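Pluncombe Site Laboratory Users' Group
Minutes of the October meeting
Start 14.00. Chair: Fernanda Antunes. Minutes: Benedita Tavares.

1. Minutes of the last meeting
Accepted with one correction. Item 4 should read "tube racks", not "tube rocks".

2. Matters arising
2.1 The drain in the wash-up area has been cleared. Closed.
2.2 The Avosis order was short by one box of caps. BT has written to the supplier. Open.

3. Tube stock
3.1 The store holds 2,000 centrifuge tubes, unopened. Present use is roughly 100 a week. No order is needed this quarter.
3.2 Part bags are being left on the shelf above the balance. Part bags go in the drawer marked OPEN. Tubes from a bag with no lot number are for training and rinsing only.
3.3 FA asked if the green caps could be kept for one group and another colour bought for the rest. The meeting preferred to label the tube body. Caps get swapped at the bench and a colour system would fail within a month.

4. Racks and bench layout
4.1 The orange-red two-tier racks stay in use for capped tubes. The staggered holes give enough room to grip a cap without touching the next one.
4.2 Filling order was discussed at length. Agreed: fill the back row first, then work forward. Tubes are to be upright and capped before a rack is moved.
4.3 A tube laid on the bench is to be treated as not yet racked and is not entered on the sheet.
4.4 The white bench top marks easily. Solvent pens are not to be used on it. Masking tape is allowed if removed the same day. 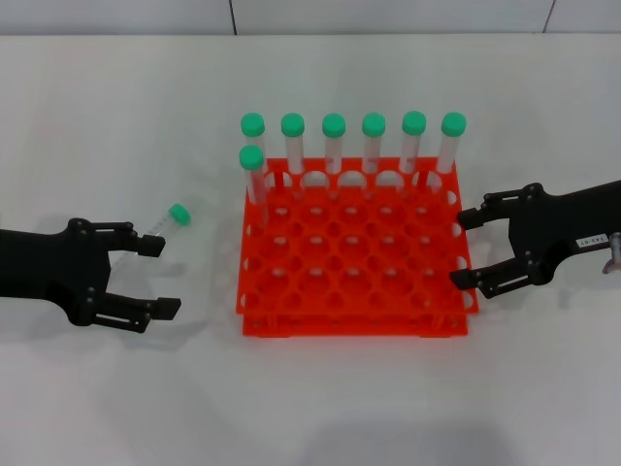
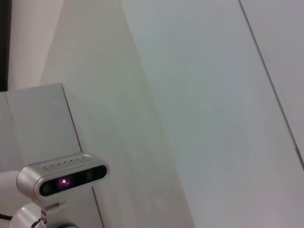 Item 4: rack with green-capped tubes on the white bench (first picture); silver camera module and large light grey box or panel (second picture).

4.5 BT noted that the lower plate of a rack collects drips and is often missed in washing. The wash card will be changed to say "both plates".

5. Cleaning
5.1 Leitão wipes have replaced the paper roll on trial. Two users reported streaks. The trial continues to the next meeting.
5.2 Racks go through the washer upside down, top shelf only. Drying at 69 degrees is enough. The higher setting has bowed one rack, now withdrawn.

6. Labels
6.1 The Vuker label printer is feeding at a slant. Cleaning the roller helped for a few days. FA to ask for a quote for a new roller.
6.2 Handwritten labels are accepted until then, in capitals, with initials.

7. Any other business
7.1 The cupboard key is to go back on its hook by 17.30.
7.2 A request for a second stool was deferred.

Actions
BT: chase Avosis for the missing caps.
BT: amend the wash card (4.5).
FA: roller quote (6.1).
All: move part bags to the OPEN drawer.

Meeting closed 14.50. Nine present. Next meeting in the same room, start time as before.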